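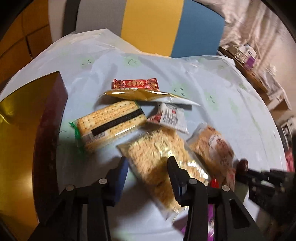

Gripper open over a packet with a small gold label, snack table task.

Search this repository
Type / to search

Sulara Snack Table - README

Welcome, and thanks for stopping by! Sulara is the student robotics club's pick-up project, and this folder holds the recordings we made with our hand-held grippers over the winter term, along with the notes we wish we'd written down sooner. Bienvenido Rivera looks after the repo, so if something's broken (or you just want a chat about finger pads) he's the one to bug.

The task is simple to say and fiddly to do: close on one wrapped snack, lift it, set it down in a clear spot, let go. We chose snacks for the crinkly foil and clear plastic, which gave our Goment tracker no end of grief - and they're cheap, and everybody in the club had a favourite.

What's in the folder

- sessions/ has 28 recordings, sorted by who was holding the gripper
- labels/ has start and end times for each grasp, typed in by hand, so please be kind
- lacson/ has the little viewer we wrote for scrubbing through a session

Lacson wants 16 GB of memory. It will open on less, but you'll have time to make a cup of tea.

Known problems

Colours drift a bit between sessions, mostly late in the afternoon. Session 7 has no labels past the halfway mark. Shiny wrappers still confuse the tracker, and we'd love a hand with that one.

The Brotus branch has new finger pads and gets merged in September, once exams are out of the way.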